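Skusley Gripper Kit: sample set README

Hello, and thank you for trying the Skusley kit! Paweena Nilsuwan and I put this little set together at Srithong so that folks weighing up a purchase could look through some real wrist-camera footage first (we always wished other sellers did the same).

The set holds 800 short clips, 100 of them kept aside for testing. Small tabletop items, mostly, and the textured finger pads have been kind to us on round shapes like the pink disc, which can be slippery customers when you grab them from the sides. 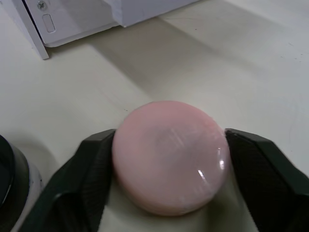 Getting started

Unpack the archive, open the clips folder, and begin with batch 2, the friendliest of the lot. Batch 3 has more motion blur, so leave it for later. Questions are always welcome, and Calum Urquhart answers most of them by Friday.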